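Paid operators wanted for a gripper comparison
Posted 2021-05-06

Elico is looking for 4 people to drive a robot arm by hand controller at our Melnyk site in August. We are comparing 2 grippers, the Rotedus and the Jududik, on ordinary kitchen things. You don't need a background in robotics. We would like at least half of the group to have never used an arm before.

What the work is

You sit at a desk next to the bench and move the arm with a hand controller. Each run starts with vegetables laid out on a gridded sheet, with two glass plates between them. You put the cucumbers on one plate and the potatoes on the other, then tell the person at the bench that you have finished. The bench is reset and you go again.
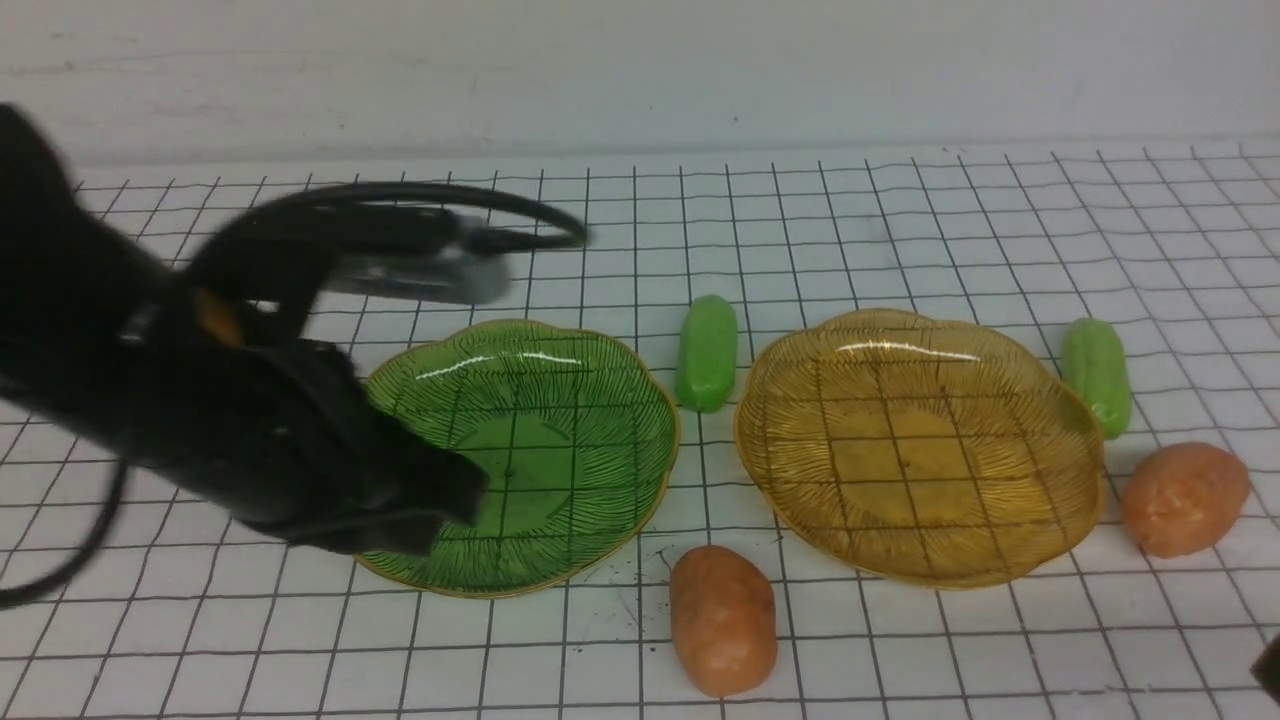 Glass is awkward for both grippers. The rims are scalloped and the surface throws back the ceiling lights, so judging height through the head camera takes some getting used to. Most people need a morning before they stop hovering. Practice time is paid at the same rate as everything else, and runs from your first day are kept apart from the main results.

You will use one gripper for a full day and then swap. Half of the group begins with the Rotedus and half with the Jududik. After each block you fill in a short form on how the controller felt, how tired your wrist is and whether you lost sight of anything.

A run counts as complete when all the vegetables are on the right plates and the arm has moved clear of the bench. Touching a plate is allowed. Moving it by more than one grid square is not.

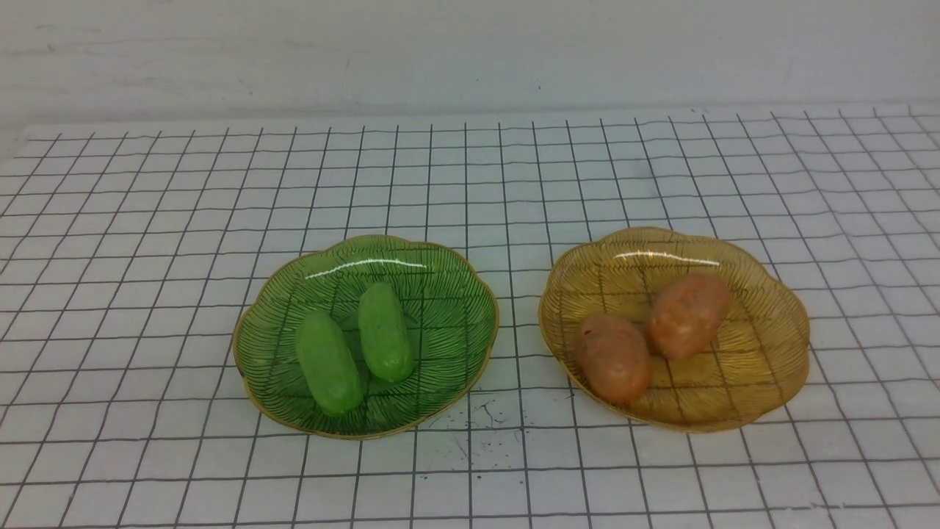
Hours and pay

The work takes 92 hours per person, spread over the month. Shifts are mornings or afternoons and you can ask for either. The fee is £1,997, paid in two parts, the first at the halfway point. Travel is not included. There is parking behind the building and a kitchen you can use.

Who can apply

You must be 18 or over, able to sit at a desk for an hour at a time, and have normal or corrected eyesight. Left-handed people are welcome, as the controller can be set up for either hand. Please tell us if you have had a wrist or shoulder injury in the past year.

How to apply

Send a short note through the contact form on the Elico site with the heading "Gripper operators". Say which weeks in August you can do, whether you prefer mornings or afternoons, and whether you have driven an arm before. A CV is not needed. We will invite people in for a half-hour try at the controller before offering places.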